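Stikelon board-insertion kit — README

Last touched in January. Covers the kit as shipped, plus the two things we changed on ours. Read the mounting part before you open the second box, it saves an afternoon.

WHAT THIS IS

Stikelon is a fixture kit with a matching set of test parts, sold by Britidetti, for trying out insertion work with a robot arm and a two-finger gripper. You get a gray board, brackets and receptacles to go on it, a set of parts to push into them, and a folder of episodes recorded on the vendor's own cell. We bought one, ran it, wrote this. Not affiliated, not paid, they did answer our mails.

Good for: comparing grippers, checking a wrist camera placement, training or testing a policy on tight vertical fits. Teaching new operators too, which we hadn't planned on.

Not good for: anything with real force numbers. No force sensing in the kit. If your arm reports joint torque you can log it alongside but the kit doesn't know or care.

WHAT'S IN THE BOXES

Box 1
- fixture board, gray, rounded corners
- brackets, U-shaped, two heights
- receptacles, open top and closed top
- raised frames, rectangular
- bag of screws (too few, see Known problems)

Box 2
- test parts, printed and molded
- scrap circuit strips for the narrow slots
- gauge block, for setting approach height
- USB stick with episodes, layout files, license

Missing from both: any kind of mounting plate. You bring your own table, rack or rail. Britidetti will sell you a plate. We didn't buy it.

MOUNTING

Board wants to be upright or close to it. Flat on a table works but then the arm comes straight down and half the layouts stop making sense.

Hang it in front of something stiff. A rack with bars is fine, we like bars, you can clamp anywhere. What you want to avoid is a board that gives when pushed. A board that flexes looks like a good policy for a while, becuase the receptacle moves to meet the part. Then you fix the mount and the success rate falls through the floor. We lost most of a week to that.

Steps, short version:

1. Clamp the board at the top first, loose.
2. Level it with the layout file open, datum is the upper left bracket.
3. Clamp the bottom.
4. Push each receptacle by hand, from below. Any movement, redo 3.
5. Touch the gauge block with the closed gripper, save that height as zero.
6. Run the dry pass (script dry_pass, on the stick) with no part in the gripper.
7. Run it again with a part. Slow.

Do not skip 6. The default approach height assumes Britidetti's fingers, and yours are probably longer.

RUNNING A LAYOUT

A layout is a text file, one line per slot: slot name, part name, angle, depth. The controller reads top to bottom. Comments start with a hash. Blank lines are ok, tabs are not, and the error message for a tab is useless.

Each insertion has four phases in the log — grasp, align, insert, release. Grasp is done from the tray. Align brings the tip of the part to the mouth of the slot and stops. Insert is the push. Release opens the fingers and backs off in a straight line.

Wrist view is the one that matters. The kit supports a side camera as well and the layouts have a field for it, but we trained with and without and the wrist view carries nearly all of it. For the blue part, check that both the mouth of the receptacle and the body of the part between the fingers are visible during insert. If the part hides the mouth your camera is too low.

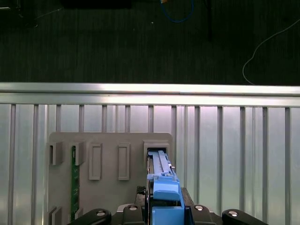

Hứa wrote back on the draft that the align phase is the weak spot, and that anybody who only logs insert will blame the gripper for what is a pose error. Wants align timestamps made mandatory in the card. Fair. Added, see Logging.

Slots to the left of the one in use are left unfilled in several layouts. On purpose, per the vendor: a policy that has only ever seen a full board gets confused by an open frame. Mix the layouts when you train.

LOGGING

Per episode you get a folder with:
- wrist video
- side video, if you have one
- joint positions
- gripper opening
- phase timestamps, align included (mandatory from this version)
- outcome, one word
- notes, free text

Outcome words are seated, partial, jam, drop, abort. Use only these. Partial means the tip is in and the part stopped short of depth. Jam means it stopped and the controller gave up pushing. People mix these up, when in doubt write partial and say why in notes.

Outcome is set by the operator after release, by hand. There's an auto mode that guesses from gripper opening. Don't. It calls jams seated whenever the fingers open cleanly.

THE EPISODES ON THE STICK

1,000 episodes, all recorded by the vendor on one cell with one gripper. Same lighting all the way through. That's the main limitation and it is a big one. Policies trained only on these did poorly on our cell until we mixed in our own.

We recorded 27 layouts' worth of our own on top, different lighting, different backround behind the board. Reflective surfaces back there matter more than we expected. Highlights shift as the wrist moves and a small model will happily latch onto them. Matte cloth behind the board is a cheap test: if your numbers change a lot with the cloth up, you have this problem.

Splits: train and test are split by layout, so no layout shows up in both. Please keep it like that if you publish anything. Splitting by episode gives lovely numbers that mean very little.

What is not in there:
- failed grasps (the vendor cut them, we kept ours)
- any episode with a person reaching in
- audio
- gripper types other than two-finger

GRIPPERS

Tested on 3. The stock parallel one, a linkage type with curved finger links, and an old pneumatic we had in a drawer. Linkage type was best on the blue parts, it holds the body square and there's room for the camera above. Pneumatic closes too hard and marks the softer parts. Stock is ok, slow.

Pads matter. Smooth pads let the part rotate a little during the push and then you are in partial territory. Anything with texture is better. Replace when they go shiny.

Fingertip clearance to the board: check it by hand on the outermost slots, both sides. Links swing wider than the tips when opening. This is the one that breaks brackets.

COMPARED WITH PRIVLOW

We had the Privlow set on loan before this so people ask. Short answer, Privlow is better made and Stikelon is easier to live with. Privlow boards are metal, don't flex, don't chip. But the slots are fixed, so you get the layouts you get. With Stikelon you can move everything, and you will.

Privlow's software is nicer. Its log format is closed though, and that killed it for us.

Price — ask both, quotes moved around while we were shopping.

KNOWN PROBLEMS

- Not enough screws. Order extra with the kit.
- Closed-top receptacles vary a bit from print to print. Try each with a part by hand before it goes on the board, bin the tight ones.
- Layout parser and tabs, mentioned above.
- Controller forgets the zero height after a power cut and says nothing. Redo step 5 after every restart.
- Small hooked tips on parts wear down. A worn one seats more easily and flatters your results. Keep a fresh one aside to compare.
- Circuit strips bow in warm rooms. Store flat.
- Cables. Route them along the rail and tie them off, with slack for the full wrist turn. A loose one in wrist view is visual noise at best.
- Support replies on Tuesday. Only on Tuesday as far as we can tell.

SAFETY

Normal arm rules, e-stop in reach, nobody leaning over the board during insert. Speed limit in the controller is on by default, leave it on. When a part jams, open the gripper from the pendant first, then pull the part. Brackets snap with sharp edges, sweep up after.

LICENSE

Vendor episodes: research use, no resale, keep the license file with any copy. Our own episodes: same terms, to keep it simple. Layout files: do what you like. Printable receptacle files are not included with the kit and we can't share the ones we were sent.

CHANGES

v2
- align timestamps mandatory
- gripper section redone after the linkage tests
- cloth test added
- removed the auto outcome instructions

v1
- first version, mostly mounting notes

TODO

- depth values for the closed-top slots, current ones are from the vendor sheet and unchecked
- script to flag episodes with a missing phase
- photo of the clamp positions
- re-run the pneumatic with the pressure turned down, if the regulator ever shows up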